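Mollix is looking for writers and for reader contributors

Mollix is a small website about famous people and their families. We started in Cáceres, and since August we publish also in English. More than 3,000 readers receive our evening letter, and most of them write to us about the same subject: how parents and children in show business live with each other after difficult years.

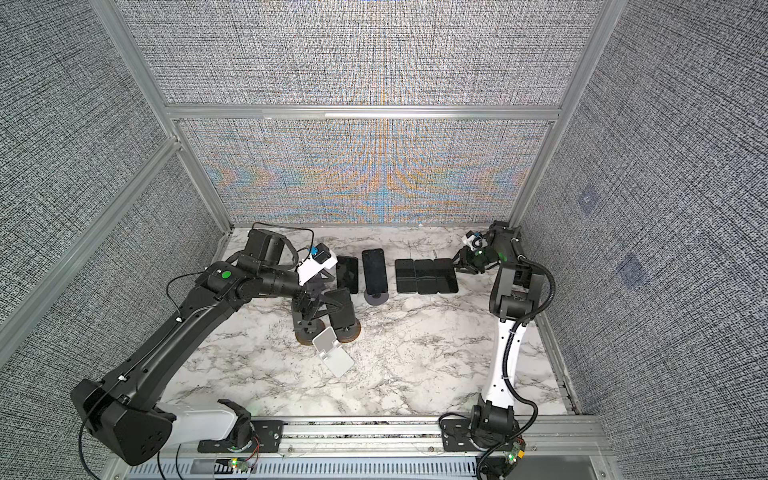 For this reason we open two calls.

The first call is for one part-time celebrity writer, working from home. You will write five short articles each week, of 600 words or less, from interviews, podcasts and television programs. You must always name the source. We do not publish rumors about health, pregnancy or money, and we do not buy photographs taken at private homes. The pay is 713 euros per month. Experience is welcome but it is not necessary. 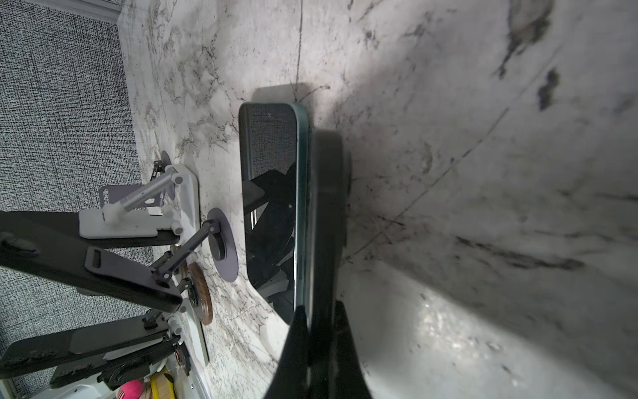
The second call is for participants in our series "Nimeck", where readers tell how a singer or actor helped them speak with their own family. You send us a voice message of up to four minutes, and our editor calls you back before anything is published. Please record in a quiet room, with the phone standing on its long edge like the one with the teal-green frame, and speak slowly. You can use another name in the text if you prefer.
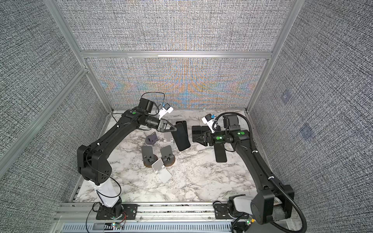 Conversations for both calls will be made by video, in English or Spanish. Writers will receive a short test, which is paid. If you join from a phone, please keep it upright, as the black one is held in the picture, so that we see your face well. Those who live close to Nitdale can ask for a meeting in person.

Write to the editorial desk with the reference 493 and the name of the call. The last day is October 28, 2022.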